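Workshop tips: getting into an old office tower

The council office in Brernasthorpe sold off 34 surplus desktops in March and I came home with two, which my household considers two too many. If you've picked up something similar, a few notes before you reach for the screwdriver.

Lay it down. A tower standing up is a tower waiting to go over onto your toes, and anything you undo inside will drop straight into the darkest corner. On its side, with the cover off, gravity is finally on your team.

Pull the plug out of the wall first, then hold the power button in for a few seconds. Leave the power supply itself closed. There is nothing in there for the likes of us.

Look for coloured plastic before you look for screws. On a lot of office machines the blue bits are the ones you're meant to touch: tabs, latches, drive carriers. I once spent an entire evening unscrewing things around a drive that would have come out with a squeeze, and Ivar Eide still brings it up at barbecues.

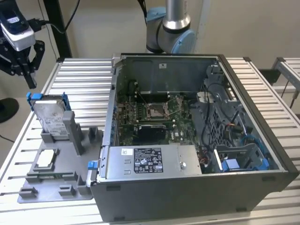 Give every part its own spot as it comes out. A tray with slots is lovely, an egg carton or a muffin tin will do, and "on the bench somewhere" is how I came to own a memory stick with Vegemite on it. Stand hard drives where they can't be knocked, and keep bare boards away from your tea.

If the processor is out, treat the empty socket like a sleeping baby. No fingers, no sleeves, no leaning over it with a biscuit. Processors themselves get picked up by the edges.

Old thermal paste comes off with isopropyl alcohol and a lint-free cloth. Tissues leave fluff, and so does the good tea towel, which you will also have to replace.

Take a phone snap of the cables before unplugging any. You won't remember. I had 27 photos of the dog on mine and none of the front panel connector.

Screws go in a jar lid, sorted by length. Any left over at the end can join the others.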